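"I fell for it at the first wash-up"

The owner of Terelska, a 20-seat soup kitchen turned supper club, still grins when she talks about opening night in June. Every bowl came back scraped clean, and then she had to wash them all by hand!

"I loved it, I really did," she says. "My arms were sore for 2 days and I was so happy."

She had bought the bowls secondhand from Ivetti, a hotel supplier that was clearing out its stockroom, and she can still tell you the price of the whole lot: $63. They're heavy, cream colored and a little chipped, and she wouldn't swap them for anything. "People hold them with both hands. You can't do that with a fancy plate."

The menu changes every week, but the beet soup stays. She starts it at 6 in the morning - earlier if the beets are big - and lets it sit until the first guests arrive. The sour rye bread comes from the Hsu bakery next door, still in its paper.

What's next? A dumpling night, and she lights up at the thought. "My grandmother's recipe, with way too much butter. I can't wait."

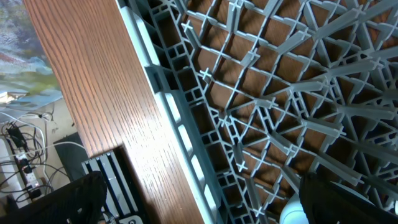
Can guests bring their own wine to the supper club?

Guests are welcome to bring a bottle, and there's no corkage fee.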